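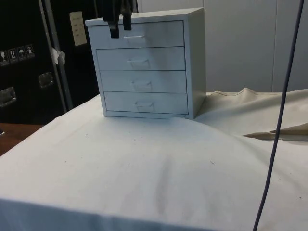
How long does it take to get good at baking sourdough rye?

Most people who stick with it are turning out bread they like by the fourth or fifth loaf, and the starter does most of the teaching.

Gunnlaugur Oddsson has been at it much longer than that. His bakery, Fogh, sits on a side street with a steamed-up window and a line that forms well before it gets light in December, and on a busy morning he sells 86 loaves of the dark rye before he has had his own breakfast. I ate half of one in the car. Warm, sour, a little sweet at the crust, with that dense, damp crumb that makes you want cold butter and nothing else!

Rye scares people who learned on wheat, and I understand why. The dough never turns smooth and stretchy. It sticks to your fingers, to the bowl, to the sleeve of your good sweater, and the first time you mix it you will be sure you have ruined it. Keep going. Wet your hands, scoop it into a greased pan, smooth the top with the back of a spoon and leave it alone.

Oddsson's basic loaf uses 400 grams of whole rye flour, the same weight of water, a good big spoonful of lively starter and a pinch more salt than you think it needs. He calls it Stillurach, after the farm where he first tasted something like it, and he is happy to hand out the recipe to anyone who asks. "It's flour and water," he told me, scraping down the mixer. "The waiting is the expensive part."

And there is plenty of waiting. The dough rests overnight, then rises in the pan until small holes open across the surface, like the top of a pancake just before you flip it. That's your signal. Into a very hot oven, then turn it down and bake until the middle reads 103 on the Celsius probe? No, he laughed, that was his first oven, which had a thermometer that lied. These days he pulls the bread a few degrees under boiling and trusts the knock on the bottom.

Then comes the hardest bit (for me, anyway). Rye wants a full day on the rack before you cut it, and 2 days is better. Slice too soon and the knife comes out coated in paste. Wait, and the crumb sets, the sourness rounds out, and you can cut it as thin as a cracker.

My own starter, Mindier, lives in a jam jar behind the milk. I feed it rye flour once a week, more often if I'm baking, and it has forgiven me for two vacations and a move. The last loaf cracked right down the middle and leaned to one side. We ate it with smoked fish and pickled onions, and my sister took the heel home wrapped in a dish towel.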